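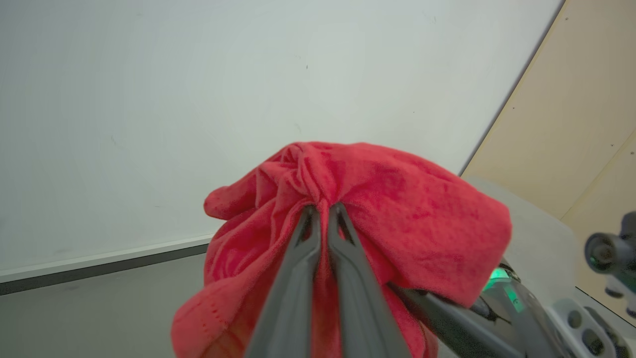 Llevo todo marzo peleándome con las toallas de casa y por fin tengo algo que contaros. Las nuestras estaban ásperas, grises (las blancas, digo) y con ese olor a humedad que vuelve en cuanto te secas la cara. Yo le echaba la culpa a la lavadora, luego al agua de Jaltatar, que es durísima, y luego a mi marido, que tiende como quien lanza una red. Pues era el suavizante. Tantos años echando un tapón generoso en cada lavado y lo que hacía era ir dejando una película en la tela. Con los paños finos se nota todavía más: un trapo rojo como el de la foto, todo hecho un gurruño y lleno de arrugas, si es de microfibra no debería ver el suavizante ni de lejos, porque deja de absorber y acabas paseando el agua por la encimera.

La pista me la dio Ruby-Lee Pearce, que escribió después del boletín pasado (el de las manchas de cúrcuma, ¡cuántos correos!). Ella trabajó en la lavandería del hotel Prusmont y allí pasaban 654 toallas por semana en temporada alta. Su receta es de una sencillez que da rabia: la mitad del detergente que usas ahora, nada de suavizante y un chorrito de vinagre blanco en el aclarado. El vinagre y la lejía nunca juntos, por favor, que eso suelta un gas muy malo.

Yo hice 3 lavados seguidos así, a 60 grados las de algodón y a 30 los paños de cocina y los de limpiar cristales. Después del primero no noté gran cosa, la verdad, y estuve a punto de volver a lo de siempre. En el segundo salió espuma sin haber puesto nada de jabón, que me quedé mirando el tambor como una boba. Y con el tercero la toalla azul de mi hija, la que rascaba, volvió a ser una toalla.

Otra cosa que he cambiado es el tendido. Sacudo cada pieza dos veces antes de colgarla y dejo un palmo entre una y otra. En casa no cabe todo, así que saqué el tendedero Mayrhofer plegable que teníamos detrás de la puerta criando polvo, y lo pongo al lado de la ventana a eso de las ocho de la mañana. Si llueve, deshumidificador y paciencia.

Me preguntabais también por las bolas de secadora. Las de lana que venden en Ollik me gustan, aunque hacen un ruido tremendo y el perro les ha cogido manía. Si no tenéis secadora, os las ahorráis.

El mes que viene toca edredones, que es un tema que me da bastante pereza. Si alguien ha conseguido lavar uno de plumas en casa sin que se le apelmace, que me escriba, ¡y que me cuente también cuánto tardó en secarse!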